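From: Ruth Giraldo
To: robotics-club list
Date: June 7, 2024
Subject: Re: [club] Sim team results, and the July entry

Deisy Marulanda wrote:
> Hi all, quick update. The sim team finished its batch last night.
> Out of 599 simulated pick attempts, 211 ended with the part in the
> tray. That's way up from where we were in spring. Sheyla C. and I
> think we should enter the Priststead round in July with the policy
> as is and spend the remaining lab hours on the poster. Objections?
>
> Deisy

One objection, in a few pieces.

211 out of 599 is barely better than one in three. I know it's up from spring, but in spring the wrist was mounted backwards in the model for half the runs, so I don't give that comparison much weight. What I'd like to see is how the misses split up. Did the gripper close on nothing, or did it close on the part and drop it? Those are different bugs and they need different people.

I'd also like to know what the wrist camera has in view when an attempt starts. I stepped through a few runs on the Vastix machine, and you can get a view with both fingers open and almost nothing but flat gray past them, bar a dark strip at the left edge and a bit of something dark at the top. No part, no tray. If the policy is supposed to be working from vision, I don't see what it's working from at that point.

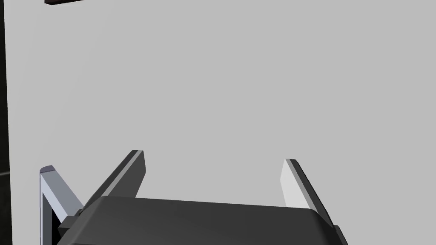 Then there's the lighting. The backdrop in the sim is lit almost evenly and the surfaces have no texture to speak of. Our bench has scratches, tape, and a window behind it. Roxana Cárdenas brought this up two meetings ago and the answer was "we'll randomize later." Is it later yet?

I'm not saying pull out. I'm saying the entry form asks for results on hardware, and so far we have 2 hardware runs, both with Sheyla Escobar's hand on the stop button. I would trade the whole poster for 47 more — that's what fits in the lab slots we still have before the deadline, if people show up on time.

Could whoever has the Quispe log files put them in the shared folder? The ones in there now stop partway through the batch. And please don't update the Cekell driver on the lab machine until we've talked. I just got it working again.

Ruth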